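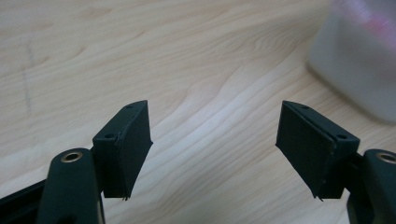
Lorna MacBrayne wants it on record that she would not buy a second one until the pad question is settled, and that the price is the smaller problem. Fine, it's on record. My own view is further down and a bit milder.

March, second entry on the Stillia hand gripper

Unit is the hand-held version with the green fingers, supplied by Sutcliffe on a trial. We have it until the end of the month, then it goes back or we pay for it. The job is the same as for the other candidates: record people picking up small parts, and use the recordings to teach the arm in the Videnbridge cell.

Set up on the light wood table again. Did not move to the steel bench, too much glare last time.

Pads. Both fingers have the dark textured layer on the gripping face, with a seam down the block where it meets the pad body. There is a small frayed tip at the bottom of each face, left and right. I didn't note the condition of the pads when we unpacked, which was a mistake, so I can't say if they came like that. Lorna thinks the sheet is too long for the block and should be trimmed at the factory. I think it may be how the edge is finished. Have asked Sutcliffe for a photo of a new pair. Do not trim them until we get an answer, they are still Sutcliffe's pads.

Two small holes in the top of each pad. I assume they are for mounting but the manual skips over them. If they are screw holes, we could make our own pads and stop worrying about the supply. Asked about thread size in the same email.

Bushings at the fingers are brass colored. No play I could feel by hand with the jaws wide open. Will check again closer to 1000 cycles.

Cycle count so far is 270, all on the small bin parts. Drops: 7. Wrote each one down with the part name. Three were the thin washers, picked flat off the table, and I would expect any gripper with blocky fingertips to struggle there. The other four were the short dowels, and those bother me more. They rolled as the jaws closed. Closing slower helped a little, but you lose the natural pace, and the pace is half of why we want a hand tool in the first place.

Comfort. Saskia Rewi did the long session and said her thumb was tired well before her wrist was. I have bigger hands and didn't notice the thumb. We should get at least one more person on it before writing anything about comfort in the review.

Recording software. Installs cleanly, starts slowly. It drops the session name if you pause for too long, so type it again after a break or the files end up under the default name. I lost part of a morning sorting that out. Export worked on the first try and the Prusinis reader opened the files without changes. That is a real point in its favor, the last kit needed a converter and the converter was bad.

Service. Sutcliffe answers email the same day so far. The service plan covers the electronics and the finger arms. Pads are listed as consumables and are not covered, so the pad question is also a money question. The quote has spare pads in sets of 3 pairs only. Ask if they will sell one pair.

To do
- finish the dowel parts, then soft parts
- repeat the washer picks with a thin foam sheet under them
- thumb comfort, one more person
- chase the pad photo if there is no reply
- check bushings at 1000

Leaning yes for one unit, no for two. Would change that if the dowel drops go down with a different pad.

Shared 3 times | 3 comments

Comments

Saskia Rewi
Thumb was fine the next day, for what it's worth. I'd put the grip angle in the review, though. I had to lift my elbow for every pick near the back of the table.

Lorna MacBrayne
Still no on the second unit. Please add the pad price per pair to the comparison sheet, the set price hides it.

Saskia Rewi
Foam sheet is in the drawer under the label printer. Put it back when you're done.

Videnbridge workshop notes. Questions to the bench mailbox. Back to top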